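So the Plirau kit has been on my table for nearly a month now, and I finally have opinions! It's a hand-held gripper you squeeze yourself, no robot arm needed, and you use it to show a robot how to pick stuff up. I went for the basic one over the Sora bundle, which was $333 and came with a stand I'd never use.

My go-to test is crinkly clear plastic on a blue towel.
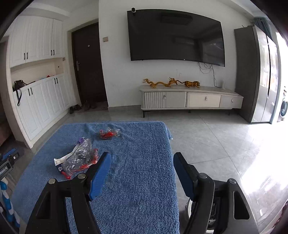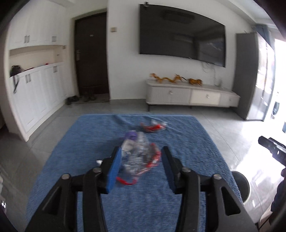 Plastic bags are mean, by the way. They slide, they fold, they grab onto each other. I do sets of 30 pickups and then my thumb wants a break (the trigger spring is way too stiff, Plirau, please fix it). The blue finger pads are my favorite part. They're nice and grippy, and a spare pack is only $6.

What I don't love is the app. It logged me out twice in one evening and ate a whole set. Setup took me 40 minutes, most of it spent hunting for the pairing button.

Would I buy it again? Yeah, I think so. I still want to try the Ilden pads on it, if they ever come back in stock.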